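Support > Bench guides > Two-arm bench > Section 4: Comparing grippers with the bowl set

9 minute read

4. Comparing grippers with the bowl set

This section assumes both arms are bolted down, powered and homed (Section 2), and that the cameras have been checked (Section 3). If you skipped Section 3 on the grounds that the cameras looked fine, go back and do it. They always look fine.

The aim is to run two gripper finger sets, the Erivau standard and the Mertens long, through the same job and come out with numbers you can put side by side. The job is picking up bowls. People tend to laugh at this until their first afternoon with a shiny one.

4.1 Before you start

1. Press the stop button on each arm and check that the arm stops. Release both.
2. Fit the same finger set to both arms. Mixed sets are allowed in Section 6 and nowhere else.
3. Open both grippers fully and look along the fingertips. If they don't line up, loosen the two screws at the root, square them and tighten again.
4. Load the profile for the finger set in the Stevden controller. The standard fingers use profile 48 and the long ones use profile 181. The numbering made sense to someone.
5. Move each arm through its full reach at crawl speed and watch the cables. They should follow the arm without pulling tight.

CAUTION: Keep hands off the table whenever the arms are live. The bowls can be replaced, and come in cheerful colours.

4.2 Setting out the bowls

6. Use a mixed set: clear-ish plastic, solid plastic and ceramic, with different rims and heights. A matching set from one shop will give you lovely results that mean very little.
7. Set them out in two rows between the arms, with a gripper's width of clear table between neighbours.
8. Put at least one patterned bowl where the right arm will meet it early. Patterns upset some camera settings, and it's better to know before lunch.
9. Check the layout from the overhead camera and then from the side camera. A bowl hidden behind another from the side is acceptable if the overhead view has it whole.
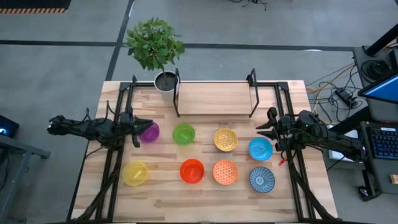
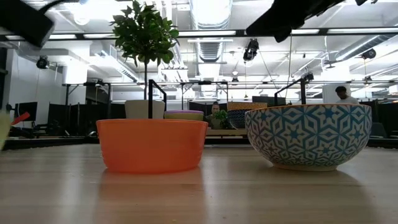
Gerrit Kuipers
Bench set-up and user guides, Wellcombe

4.3 Running the comparison

10. Select "Rim pick, alternate arms". The left arm goes first unless you tell it otherwise, and it takes being told otherwise rather badly: restart the program if you change the order.
11. Hover each open gripper beside its first bowl and save that as the approach point. Stop short of touching. A fingertip resting on a rim will read as a successful grip, and your scores will be splendid and useless.
12. Set speed to slow and run one full round. Watch it. Don't answer emails.
13. If a gripper closes on air, save the attempt and carry on. Resist the urge to nudge the bowl. Naveen Chaturvedi nudged a bowl in September and we were still finding it in the results a month later.
14. When the slow round is clean, set speed to normal and start the long run.
15. Swap finger sets, load the other profile and repeat from step 1. Yes, including the stop buttons.

NOTE: Translucent bowls are the usual trouble. The depth camera may see straight through the side and place the rim somewhere in the table. Lower the exposure one notch at a time. If that fails, switch that bowl to the colour camera only and write down that you did.

NOTE: Ceramic bowls slide before they lift. Raise the grip force by one step for glazed rims – two steps is how we learned where the dustpan was kept.

4.4 Reading the results

Our own long run came to 2376 picks with the standard fingers, of which 2109 were clean. Treat that as a rough marker for your bench and not as a target. Light, table height and choice of bowl all move it.

A pick counts as clean if the bowl leaves the table, stays level and goes back down on its own mark. Picks that end well after an alarming wobble go in the "wobble" column. Cor Peeters argued for leaving that column out. It has since become the one we read first.

Compare bowl by bowl before you compare totals. The long fingers do better on deep bowls and worse on thin rims, and a single total will hide both.

4.5 If something goes wrong

Gripper opens but won't close: wrong profile loaded. See step 4.

Both arms reach for the same bowl: the alternate setting has been lost. Press stop, restart and check step 10.

One arm drifts to the side over a long run: re-home it. If it drifts again, send the log to Ans Van Damme on the support desk, with the profile number in the subject line.

Everything works first time: check that recording was switched on.

Related guides
Section 3: Checking the cameras
Section 5: Cups, lids and other small annoyances
Section 6: Mixed finger sets
Changing fingertips on Mertens grippers
Stevden controller: saving and losing profiles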